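Edit suite tips: keeping your project drive sane

I love a tidy project drive. Give me a fresh one and I'm happy for a whole afternoon! These are the habits that have stuck for me after years of cutting short commercials, most of them in small rooms with slow machines.

Make your folders before you copy a single card. Mine are footage, sound, music, graphics, exports and a last one called "ask me" for anything I can't place yet. Number them so they always sort the same way.

Name exports with the job, the version and the length in seconds, like Hostidport_v04_30. Please don't use the word "final" (we've all done it, and then there's final2 and final_REAL and you're sunk). 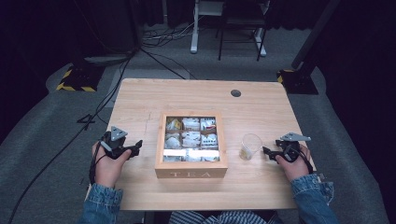

Copy cards twice, to two different drives, and open a few clips from each copy before you wipe anything. On the Shboul job I had 552 clips come in over one weekend, and spot-checking them took less time than lunch.

Proxies are your friend! Even a decent laptop gets grumpy with big camera files. Start them before you go home and they'll be waiting in the morning.

Keep a plain text file at the top of the drive with the frame rate, the fonts and where the music came from. I opened my old Evow drive last December and that little file saved me hours of digging.

Color-code your timeline too. Dialogue blue, effects green, music purple, whatever you like, as long as it's the same on every job.

Labels on the drives themselves: big marker, both sides.

Filed under: Post-production, Workflow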